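Print this page | E-mail this thread to a colleague

Jinotell Members' Forum > Equipment and Procurement > Grippers and end tooling

Thread: Budget planning for hand-held gripper tools and spares

Posted by: mbaumgart_tullside

Colleagues,

The Tullside site is preparing its equipment request for the next financial year and I would be grateful for the views of members who have been through the same exercise. The proposal is to buy 5 hand-held gripper tools for recording assembly work, with the robot cells to follow in October if the first stage is approved. The work consists of picking up and placing light plastic parts at a desk.

The supplier, Wiegand, has quoted 462 pounds for each tool. Replacement finger pads are 70 pounds a pair. Our finance office has asked for one figure covering purchase and upkeep, and I do not wish to put forward a sum that must be revised within months.

Malte Baumgart
Tullside

Reply from: D_Trevor

Malte, the purchase price will give you little trouble. The upkeep line is where our own request fell short. We allowed for one spare pair of pads per tool and the allowance was spent before the half-year review. I would advise three pairs per tool at the outset, held in stock on site, together with a written rule on when a pad is to be changed.

The delivery time on pads should also be confirmed in writing. Ours was longer than the sales literature suggested.

Dwynwen Trevor
Tudstead

Reply from: cell_planner

I cannot agree with three pairs. At 70 pounds a pair that is 210 pounds for each tool, close to half the price of the tool itself, and a budget holder will rightly ask why. One pair per tool and a shared reserve has been sufficient for us over two years. Pads do not all wear at the same rate, and buying for the worst case ties up money that could go towards the cells.

Reply from: D_Trevor

I accept that the ratio looks poor on paper. Our experience is that a damaged pad is often left in service when there is no spare to hand, and the recordings made with it then have to be checked again. That checking is paid time, and it appears nowhere in the equipment budget. The parts matter as well - long, narrow pieces with small ends are harder on the pads than blocks or boxes.

Reply from: mbaumgart_tullside

Thank you both. Our parts do include long, narrow pieces, so Mrs Trevor's point is relevant to us. Could either of you say whether the pads are changed singly or in pairs? Wiegand supplies them only as a pair.

Reply from: cell_planner

We change one side only where the other is sound, and keep the unused pad. This is a further reason for my lower figure.

Reply from: bench_four

We follow the opposite practice and always change both, so that the grip is the same on each side. I would not wish to defend it as the cheaper course.

May I add one item which has not been mentioned? A plain holding tray for each desk costs us 145 pounds, made to order. It was left out of our first request altogether and had to be found from another heading.

Reply from: mbaumgart_tullside

I have now prepared a draft on the following basis. Tools, 2,310 pounds. Pads, two pairs per tool, 700 pounds. Trays, 725 pounds. The total is 3,735 pounds before tax and carriage. Two pairs is a compromise between the positions given above, and I expect it will satisfy neither party.

The draft goes to our review panel on 20th May. The section on pad condition will carry the following illustration, with the black bracket between the fingers and the torn material on the left pad. The right pad is intact. 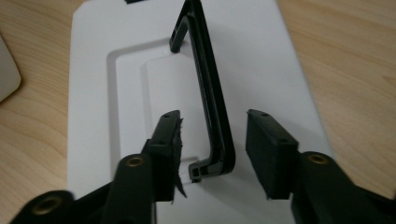 Reader comments

R. at Tudstead: A useful exchange. I should have liked to see training time included in the total. It was our second largest cost.

bench_four: Please report back on what the panel decides about the pads.

cell_planner: I note the torn pad. One side only, and I would still keep the other.

Old_Hand: Does the 462 pounds include the carrying case? Ours was charged separately.

Contact the moderators | Copyright Jinotell Members' Forum | Back to top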